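Chapter 4
Showing the Arm What You Mean

If you've ever taught a child to tie a shoelace, you'll know that talking only gets you so far, and sooner or later you put your hands over theirs and do it together. Teaching a robot arm to pick things out of a bin is a good deal like that, and in this chapter we'll take our time over it.
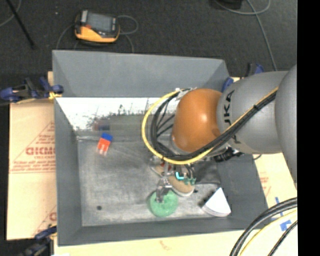
We'll begin with hand guiding, where you hold the arm and move it yourself, and then go on to remote control, which feels clumsy for the first 30 tries or so my students tell me. Kinga Oláh, who taught the Kowalchuk course before me, asked every newcomer for 300 picks before she'd look at their recordings. Keep your own early ones, even the awkward ones, as we'll come back to them in Section 4.3.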